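Wullport TV Evenings – Minutes of the December Meeting

Present: Birgit Kuhlmann (chair), Deividas Grigaitė (minutes), Lutz Wiegand, Reinhold Stöcker, and a good many regulars squeezed onto the back benches. Apologies from Eckhard Strobel, who sent his thoughts in a very full letter. 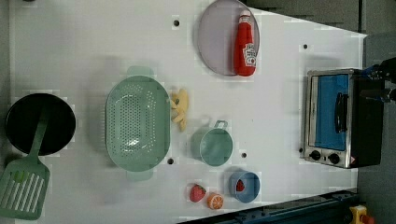 Birgit opened at 7:30 and thanked everyone for coming out in such nasty weather. The minutes of the last meeting were read and accepted, with one correction from Reinhold: it was the second season of "Trullby" he had called slow, and he would like it known that he has always been fond of the first.

1. Looking back at the fall season

We had a lovely long talk about "The Rathjen Sisters," which we finished last month. Lutz said he had come in expecting a cozy little comedy about a boarding house and had ended up caring a great deal about the plumbing. Birgit felt the writers were at their best when the sisters were simply sitting in the kitchen being rude to each other, and there was warm agreement from the benches. Reinhold thought the laugh track was too loud. Lutz said it was from its time and you stop hearing it. Reinhold said he had not stopped hearing it.

Eckhard's letter was read out in part. He asks that we not skip the Christmas special next time, as he considers the scene with the lodger's trombone the finest thing in the whole show. Birgit promised to find an evening for it.

2. What to watch next

Two shows were put forward. Lutz spoke for "Trullby," the one about the small-town ferry office, and said that eight episodes would carry us nicely to spring. Deividas spoke for "Tevik and Son," which is a bit sharper and has a wonderful grumpy father in it, though the later episodes do wander off – the moving-to-the-coast story was mentioned with some feeling.

There was a long and friendly discussion, during which the tea was refilled. In the end we voted for "Tevik and Son," with "Trullby" to follow. Lutz took it well and asked only that we start "Trullby" from the very beginning, including the pilot with the other actress. Agreed.

3. Format of the evenings

It was felt that three episodes in a row had been too many, and that the talk afterward suffered for it. We will go back to two, with a proper break in between. Birgit reminded us that the break is for stretching and chatting, and asked people kindly not to give away endings while waiting for the kettle. Reinhold said he knew who that was aimed at and would do his best.

Subtitles will stay on. Several people said how much they had helped, above all with the fast bits.

4. Introductions

Lutz offered to give a short talk before the first episode on how the show came to be written. Birgit asked how short. Lutz said almost five minutes, and this was noted down with some laughter.

5. Any other business

A blue scarf was left behind after the last evening and is with Birgit. Deividas will write to Eckhard with our best wishes and tell him about the trombone.

The meeting closed at 8:50, and a fair number of us stayed on talking about theme tunes.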